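4.2 First practice task: wrapped snacks and a tray

Do this task after the Varkex hand-held gripper has passed the jaw check in 4.1. A bed or other soft surface is fine.

1. Lay the tray flat and set the snacks within arm's reach.
2. Check both finger pads. Each must sit flush in its jaw, textured side facing in.
3. Start a new take and enter the task number. The snack task is 116.
4. Open the jaws fully before you move toward an item.
5. Close on the middle of the packet. Grip twist-wrapped candy by the body, as the ends slip.

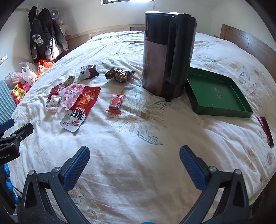
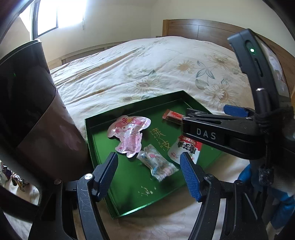 Snack packets and the green tray on the bed, with the gripper jaws open.

6. Lower the item until it touches the tray, then open the jaws slowly.
7. Back the gripper away before you turn it.
8. Stop the take after 12 items or when the tray is full.

Note: Shiny wrappers can cause glare near a window. If the preview washes out, turn the tray and start the take again.

Caution: Keep fingers clear of the jaw pivots. Do not use the gripper if a cord is frayed or a screw is loose. Order cord kit 976 from Jamora.

Crumbs on the pads reduce grip. Wipe them with a dry cloth between takes. Pad replacement is covered in 4.3.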